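3.2 Reading conditions and signage legibility

The second part of the study concerned how far away a warning label can be read when it sits among other things that compete for attention. Most published legibility values come from charts viewed straight on, in even light, by people who have been told to look for them. Labels in working rooms are seen at an angle, often in passing, and against surfaces that reflect the ceiling lights. We therefore tested the four label sets (Harness, Cedska, Tello and Dellia) under both conditions and treated the chart values only as an upper limit.

Thirty-nine adults took part. Each had normal or corrected vision and none had worked with safety signs before. A participant stood at a marked line and stepped forward on request until the symbol on the label could be named. The distance was then recorded, the label was changed, and the participant returned to the line. Each person completed 20 trials, 5 for each label set, in an order drawn by lot. A short rest was given after the tenth trial — longer if the participant asked for it. 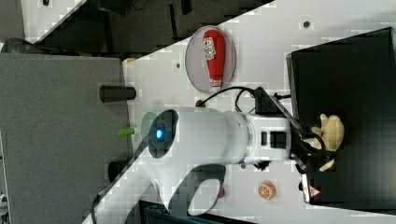 Figure 2. Two-fingered gripper holding a cream-colored object, with a red-and-white triangular warning label on the bracket beneath.

Viewing angle had a larger effect than label size. When a label was turned away from the viewer, the reading distance fell for all four sets, and it fell most for Tello, whose symbols are drawn with thin strokes. Dellia symbols use a heavier line and held up better. Harness and Cedska fell between the two and could not be told apart statistically at any angle tested. The color of the border did not change the ranking.

Glare was harder to control. A matte coating was applied to one copy of each label, and a glossy copy was kept for comparison. Under diffuse light the two finishes gave the same result. Under a single overhead source the glossy copies were read later, and several participants moved sideways before moving forward. The procedure did not allow for this, so those trials were repeated with the feet kept on the center line. The repeated values are the ones reported in Table 3.

Wrong answers were also logged. Participants often knew that a triangle meant a hazard well before they could say which hazard it was. We score these as two separate distances, the shape distance and the symbol distance. Reporting only the first would overstate how useful a small label is — a reader who knows only that some danger exists does not know what to keep away from. The gap between the two distances was widest for Tello and is examined further in Section 3.3.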